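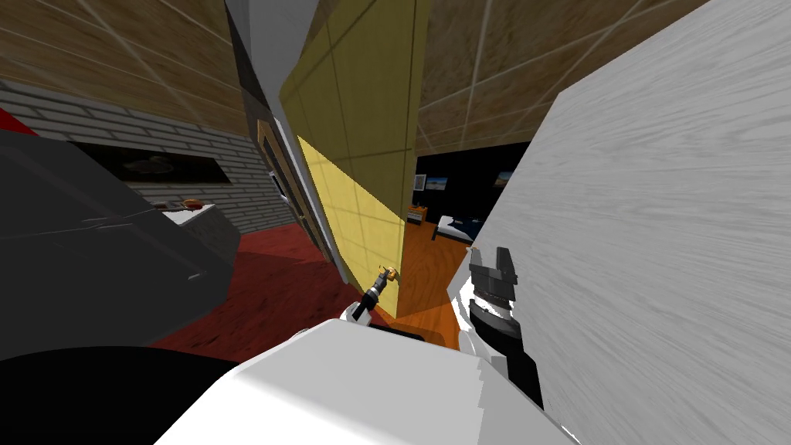
Keeping a Drafty Old House Warm and Its Doors Behaving

4th December
By the Kneath Household Pages

Every year when the first really cold nights come along, I get letters asking the same thing in different words: why does the house feel chilly when the heat is running, and why has the bedroom door suddenly started sticking (or rattling, or swinging open on its own in the middle of the night)? I've lived in old houses nearly all my life, and the one I'm in now is 94 years old, so I have had plenty of practice with both. Make yourself something hot to drink and I'll tell you what I do.

Start by finding the drafts. You don't need a gadget for this. Wait for a windy evening, wet the back of your hand and move it slowly along the edges of the outside doors, down low first and then up the sides. You'll feel a leak right away. I go along with a roll of painter's tape and stick a little piece wherever I feel cold air, and then I leave the tape up until I've dealt with the spot, or else I forget — and I do forget.

For the gap under an outside door, a screw-on sweep is well worth the trouble. Measure the door with it closed, cut the sweep a hair short with a hacksaw, and put in the two end screws before the middle ones. Let the rubber just brush the sill. If it drags hard you'll be fighting that door all winter, and it will wear through by January anyway.

Foam strip is fine for the sides and top, but please clean the frame first! I wipe mine with a rag and a little rubbing alcohol and let it dry while I have lunch. Foam put over dust will be hanging off like a noodle in a week. Buy the thinner kind if you're in doubt. My first try was with the thick kind, and the latch wouldn't catch until I peeled the whole lot off again, muttering.

Now, sticking doors. Before you get out the plane, check the hinges. Open the door and lift it gently by the knob, and if it moves up and down at all, you have loose screws. Tighten them by hand. If a screw just spins, take it out, dip a few wooden toothpicks in wood glue, pack them in the hole, snap them off flush and give it overnight before putting the screw back. I once fixed a pantry door this way that had been rubbing for longer than I care to admit, and it cost me nothing but toothpicks.

If the door still rubs, slip a sheet of carbon paper between the door and the frame and close it a few times. The smudge shows you where it's catching. A stub of plain candle rubbed along that edge is often enough, and if it isn't, a sanding block with 84 grit (or whatever you have close to that in the drawer) will take it down nicely. Seal any bare wood with a dab of paint once you've finished, or the damp will get in and you'll be right back where you began.

A loose knob is usually a set screw on the neck, so look underneath before you decide it's broken. For brass, I use warm water with a drop of dish soap and a soft cloth, and dry it well. Lacquered brass doesn't want polish at all. The older, unlacquered sort can have a little now and then, but tuck a piece of card behind the knob first so you don't get black smears on your paint. Ask me how I know.

Squeaky hinges want the pin tapped out, wiped clean and rubbed with petroleum jelly. Do one hinge at a time and leave the others in place. Cooking oil will quiet them for a few days, then go sticky and collect every bit of fluff in the house.

Last winter, after the sweeps and the foam and a heavy curtain across the front hall, our heating bill for the season came to $773, and that's with somebody home most of the day. The winter before that it was around $400 more, though I'll grant you it was a colder one. The curtain was an old bedspread with rings sewn along the top, and I'm still very pleased with it. It does need shaking out on the porch every couple of weeks, especially if you have a dog.

Last updated: this winter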